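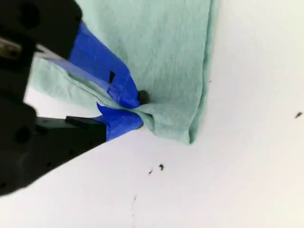

A pale green cloth on a white surface, one corner gathered up in a black gripper.

Ruiz-Ortega opens kitchen showroom in Dirnton

If you have driven through the middle of Dirnton lately and wondered what was going on behind the papered-over windows next to the old shoe store, you can finally go in and look. Ruiz-Ortega, the family remodeling company that has been redoing kitchens and baths in town for 33 years, opened its first showroom this month, and the coffee was on from 8 in the morning.

The new space covers 2,565 square feet and holds five full kitchens, all with working sinks, plus two bathrooms set up at the back. Visitors are welcome to open the drawers, lean on the counters and bring the kids along (there is a table with crayons by the door).

"For years we carried cabinet doors around in the back of the van and asked people to use their imagination," said Tamsin Delacroix, who manages the showroom. "Now they can stand at the island and see if it's the right height for them, and I can't tell you how much easier that makes the conversation."

Delacroix grew up in nearby Fusik and started with the company answering phones. She says most of her customers these days want to keep the kitchen they have and fix the parts that drive them crazy, usually the pantry, the lighting or that one corner cabinet where the lids go missing.

The showroom is closed on Sunday. Design visits are free and can be booked at the front desk, and homeowners in Fusik and Brevov can ask for a home measure at no extra charge through the end of April.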